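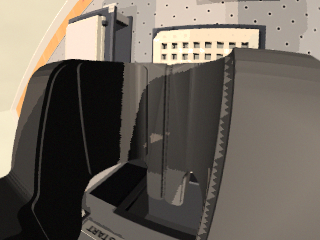 Kadlec is a small company in Jundwood which makes and repairs rubber door seals, window channels and boot seals for older cars. We work for private owners, for restoration workshops and sometimes for country dealers who still look after vehicles that the maker has stopped supporting. A seal looks like a simple thing. The rounded black gripper finger with its two thin lighter lines following the curve shows the kind of outline we like to achieve in a door seal: the groove must stay with the bend from one end to the other, also where the bend is tight. When the groove wanders even a little, the wind will find it at highway speed.

## How we started

The company began in a rented shed behind a tyre shop, with one press and a second-hand bench. The first customers were members of a local car club who could not find rear window rubber for their station wagons. They had ordered from overseas two times, and both times the profile was wrong by a small amount at the corners. We offered to copy an old piece that was still in good condition. The copy went in well, other members asked for the same, and after one summer we had more orders than free evenings.

In the beginning we were called Jundwood Rubber and Trim. We changed the name to Kadlec when we moved to the present building, as people thought we were also doing seats and roof lining. We still receive phone calls about seats. For this work we send you to a good upholsterer in the same street.

## What we make

Our catalogue has 200 profiles at the moment. Most of them are for sedans, wagons and utes, and there is a smaller group for light trucks and caravans. For each profile we keep a short master piece on the shelf, with a paper label, and a drawing. If your car is not in the catalogue, please send us at least 45 centimetres of the old seal, including one corner if possible. Do not clean it with petrol before posting – the rubber swells and the measurements are then not useful.

We make three kinds of product:

- **Cut lengths**, sold by the metre, for straight parts such as boot channels and bonnet buffers
- **Joined frames**, with moulded corners, ready to fit to a door or window
- **Single pieces made to sample**, for rare vehicles or damaged bodies that were repaired in the past and are no longer of the original shape
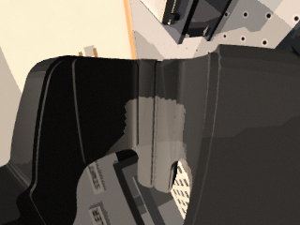 The last kind takes the longest time. We first make a trial piece in a softer compound and send it to you for fitting. You mark it with chalk where it sits too high or too low and you post it back to us. Only then do we make the final one. Some customers find this procedure slow, but we have not found a better one for cars we cannot have in our own workshop.

## The Ronance range

Under the name Ronance we sell seals for vehicles that are driven every day and are not show cars. The compound is a bit harder and the surface is plain, without the fine texture that was used in the factory. It costs less and it stands the sun well. Judges at club events will notice the difference, so please choose the standard range if your car is to be shown.

## Our workshop in Skemum

Since last April we also have a smaller workshop in Skemum, where the joined frames are finished and packed. Orders can be collected there until 5 in the afternoon. The counter in Jundwood stays open for advice, samples and cut lengths, and there is parking at the rear for cars with trailers.
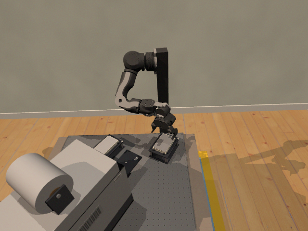
*Robot arm hanging from its black column, over the perforated table.*

## Guarantee and returns

Every seal is guaranteed for 2 years against cracking and loss of shape, if it was fitted without household glue. We have seen many good seals destroyed by the wrong adhesive, and we will gladly tell you on the phone which type is suitable for your paint. Cut lengths cannot be returned after cutting. Joined frames can be returned when they are not fitted and not painted.

## Contacting us

The simplest way is to write to us with the make, the model, the year and the position of the seal on the car. A photo of the old part next to a ruler is a great help. We answer messages in the morning before the presses are warm, so you will usually hear from us on the next working day – a little later in the weeks before the big club rally, when everyone wants new door rubbers at the same moment.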